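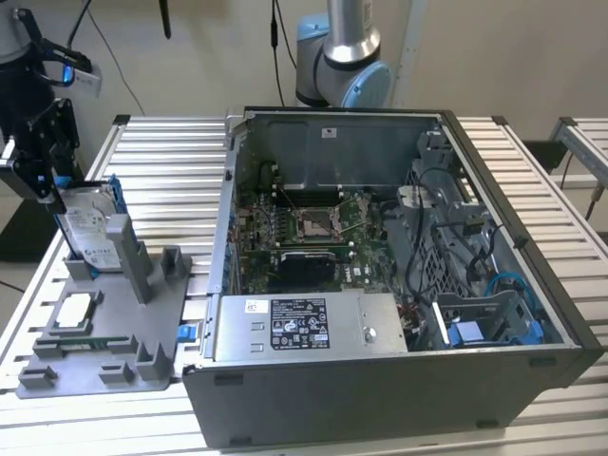
*A desktop tower opened up on a workbench, with the Dell logo visible on its motherboard.*

Skavora plans to move its seed coating work from a rented plant into a new building in Bowen, and Ieuan Penry expects the first line to be running by December.

Penry manages operations for the company, which coats vegetable and grass seed for growers. He said the lease was the main reason for the move.

"We were paying more every year for a building that didn't suit us," he said. "The drying room was on the wrong side of the loading dock. We lived with that for a long time."

The new site has 4 coating lines and storage for 2000 pallets. Skavora will bring 51 employees with it and has not set a hiring target.
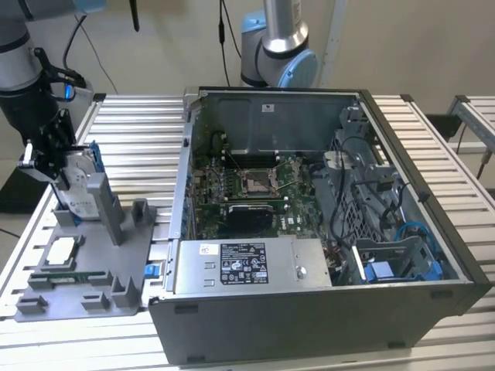
"I'd like to hire, but I won't put a number on it until spring orders are in," Penry said.

Prodora, a grower cooperative, has signed on as the first customer at the site. Its buyer, Berwyn Nicholas, said delivery times mattered more to him than price.

"We have 354 members, and they all want seed the same week," Nicholas said. "If it's late — even a few days — I hear about it."

Penry said the old plant will stay open until the second line passes its tests.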